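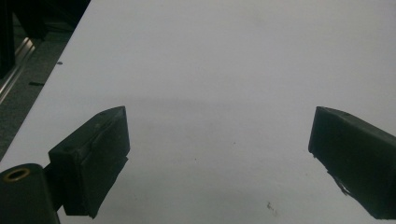
Clarer vs. Omedow finger pads

samran_p
12/29/21
Ran the Clarer pads for 1500 grasps. The covering on the right finger is peeling along its lower edge. I expected better for the price of a decent lunch.

usden_arm
Mine quit at 547. You probably squeeze like a gentleman.

ekaette_i
Blame the glue. I've had Omedow pads on for 22 days with no lifting, and they grip like wet soap - pick your misery.

usden_arm
Disagree, Omedow grips fine if you sand it first.

samran_p
Fingers open, right one has the flap:

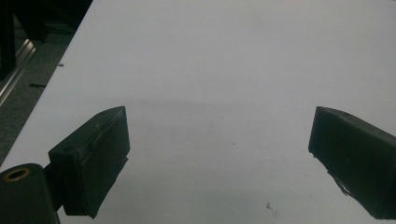 Re: trimming the flap

ekaette_i
Cut it and you'll be cutting again by Friday. Reglue.

samran_p
Scissors are closer.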